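The Candidate Who Came to Dinner

Every January of an election year, the two parties that take turns running Reltville rediscover the Urka Road. It is a mile and a half of tire shops, bakeries and halal butchers on the east side, and for three years at a stretch it might as well be on the moon. Then somebody at headquarters reads a turnout report, and the leaflets start to arrive.

This year's leaflets came in four languages. One of the four was printed backward, with the letters set left to right and unjoined, so that a promise on property taxes came out as something like a bowl of spilled type. The campaign apologized in a second leaflet, which had the same problem.

The visits followed. There is an art to the visit, and by now the congregations along the road know it better than the people who practice it. The candidate arrives late, shoes already half off. There is a greeting, learned in the car. There is a line of scripture, usually the one about God making us into nations and tribes so that we might know one another, delivered slowly and with a hand on the chest. At one mosque the same verse was heard from both candidates for mayor in the space of a week, and an older man in the back row was seen to mouth along.

I don't want to be too hard on any of this. The people who run for office in Reltville also quote Lutherans to Lutherans, and once, at the opening of a bait shop, quoted Saint Peter to a room full of walleye fishermen. Flattery is the common tongue of politics, and there is something to be said for being thought worth flattering. My own aunt kept a signed napkin from a county commissioner for most of her life. She never voted for him.
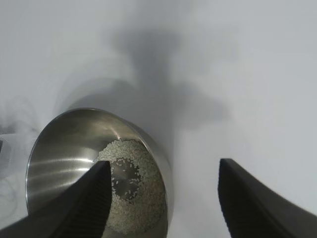 Features Desk, Politics and Faith

What grates is the gap between the verse and the bus. The 32 used to run down the Urka Road until late in the evening, which suited people who went to night prayers and people who worked the second shift at the Kolik plant. It now stops at seven. Both campaigns have been asked about it at every dinner since winter, and both have answered with warm remarks on the contribution of immigrants to our city. The contribution of immigrants to our city would like to get home.

Then there is the cemetery. The Muslim burial association has been trying to buy a strip of land behind the Rostami Center, and the zoning board has put off the vote 4 times. The reasons given have been drainage, traffic, drainage again, and a missing page. At a hearing on 19th July the board listened to 80 minutes of comment and adjourned to think it over. Neither candidate for mayor attended, although both sent a card for the holiday.

Pollsters, when they bother with a group this size, like to speak of "the Muslim vote" as if it were kept in a jar. Spend an evening at the Rostami Center and you will meet a retired machinist who wants lower taxes, his daughter who wants rent control, and a cousin who hasn't forgiven either party for the stadium. They argue all through the soup. The last city council race in the ward was settled by 100 votes, and each of the three is convinced the deciding ones came from their side of the table.

The next dinner is already on the calendar, and both campaigns have confirmed. The organizers have moved the speeches ahead of the food this time, and put a question period between the two. The first question is about the bus.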